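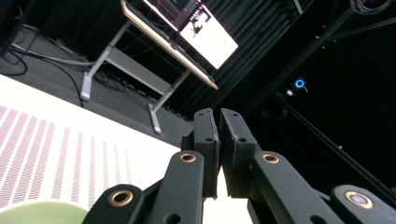 Downsizing after 22 years... what did you regret getting rid of?

mornora_mae
We close on the smaller place in February and I have to get rid of half of what we own. My rule so far is that if I haven't touched it in a year, it goes. My sister thinks I'm nuts. What do you all wish you'd kept?

plundel87
The year rule is terrible, sorry! I tossed my canning stuff under that rule and then my neighbor's plum tree went crazy and I spent $175 buying it all again. Some things you only need every third summer.

SaadetUysal
Disagree with plundel. $175 one time is cheaper than storing boxes forever. We paid $87 a month for a unit for way too long and when we finally opened it up, I wanted a lamp and my grandmother's rolling pin. The rest went to the thrift store the same afternoon.

plundel87
Ok but you had a unit, I had a shelf in the garage. A shelf is free.

SaadetUysal
Not if you're moving someplace with no garage lol

mornora_mae
No garage, one closet in the hall. So Saadet wins that round. My real trouble is the pretty stuff, vases and so on. I can't wrap one more thing in newspaper.

goicoechea_g
Skip the newspaper, the ink comes off on everything. Dish towels and T-shirts, you have to pack those anyway. And I'd keep the vases, pick your favorites and let them live out in the open. I put mine in baskets so I can lift the whole bunch when I dust.
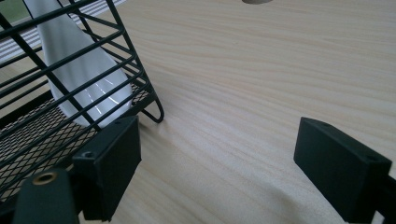 White ceramic in the black wire basket

plundel87
Ooh I like that. Doesn't it rattle around in there?

goicoechea_g
Fold a washcloth under it if it bugs you. I've had mine like this for 7 years and the only thing I ever broke was a mug.

Pao-chu Lau
I'm going to be the grump here. Baskets are how clutter sneaks back in. You buy one to hold three things and by summer it has batteries and a dead phone charger in it. I sold all of mine and don't miss them.

goicoechea_g
That's a battery problem, Pao-chu, don't blame the basket!

mornora_mae
Ha, my junk drawer feels attacked. Ok, vases stay, bread machine goes. What about photo albums? There's a whole bookcase of those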